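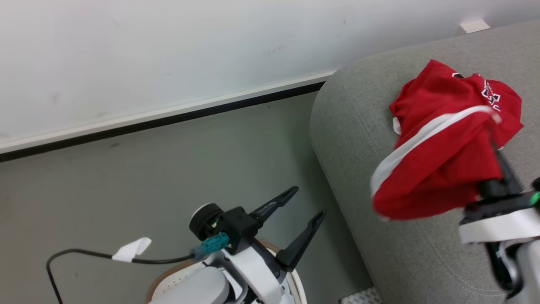 Ticket 1175: Episodes from the sofa pickup task saving short
Opened by: Agata Zanetti, Plinley site
Status: open, waiting on Sabatier team

Hi all, and thank you for getting back to me so quickly last time! I'm still fighting with the clothing pickups, I'm afraid. We're meant to hand over 800 episodes in October and I have 67 that Jasus marks as incomplete, all of them with the left arm's track stopping early while the right arm's carries on happily to the end.

Tried so far:
- Restarted the Jasus recorder, no change
- Swapped the left arm cable for the spare from Clurkdale (this helped for a morning, and I got very excited, and then it came back)
- Lowered the camera rate, no change

Update, Aug 22, 2020: I went through the logs with a big pot of coffee, and every bad episode is one where the left gripper stays open and still while the right one does the grabbing. Could the recorder be treating a still arm as a finished one? If there's an idle timeout, please tell me where it lives and I'll gladly raise it. I'm keeping the bad files until I hear from you.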